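**August 16, 2020**

Hello again, plum people! My kitchen floor is sticky, my good wooden spoon has gone purple for life and I have 21 jars cooling on every flat surface I own, so you can guess what this month's bit is about.

Last year I wrote that I was done with plum butter. I said it took all day, it spat at me, and I could buy a perfectly nice jar at the Hundach market and go sit in the shade. Then Sofia Rallis left two buckets of plums on my porch with no note (I know it was you, Sofia, I know your buckets) and there I was again, pitting fruit at ten at night with the radio on.

A few of you asked how I do it, so here goes. I start with 10 pounds of plums, the small dark ones, and I want them soft enough to split with my thumbs. Into the big pot they go with a splash of water and nothing else. No sugar yet! My mother put sugar in at the beginning and she scorched the bottom every single year, and every single year she blamed the stove. I let them collapse on low heat, push the whole mess through the food mill, and then it goes into the oven in the roasting pan at 250 with the door open a crack. Stir when you walk past. It takes me eight hours, give or take a nap.

The sugar goes in for the last hour, and how much is between you and your plums. Yaryna Bilyk uses none at all and hers is so sour it makes your ears move, but she's won the Hrynyshyn fair with it, so what do I know. I like two cups and a bit of cinnamon. Arsen Savchuk swears by a spoonful of cocoa, which I tried in one jar and ate standing up with the fridge open, so I guess that's a yes from me.

You'll know it's ready when you drag a spoon through and the path stays put. If it closes up again, go read another chapter.

I water-bath mine for 10 minutes, and please, please use new lids. I lost a whole shelf in November once to lids I was too cheap to replace, and I still think about it.
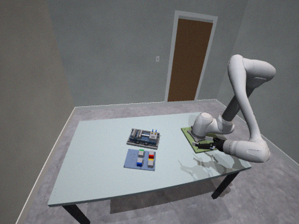 *Image: computer rendering*

Now, jars. Several of you wrote in to say you can't find the half-pint size anywhere this summer, and I couldn't either until I tried the hardware store in Pudomberg, way in the back by the birdseed. They had a whole pallet and I paid 80 cents each for the plain ones. Drerkico had none when I called, but the man said to try again after the holiday. If you have empties with good rims, drop them in the crate by my side gate and I'll pass them along to whoever's short.

The swap is on for this year, outdoors and spread out, at Yaryna Kuzmenko's place under the walnut trees. Bring 8 jars of whatever you've put up and you go home with 8 of somebody else's. Pickles count, chutney counts, and the hot pepper thing from last time very much counts (who made that? I need more of it). Write the date you made it on the label, and list any nuts. Masks when you're up at the tables, and bring your own chair and something to drink.

Next month is apples, if the wasps leave me any. Send me your drying tricks because mine always come out like shoe leather.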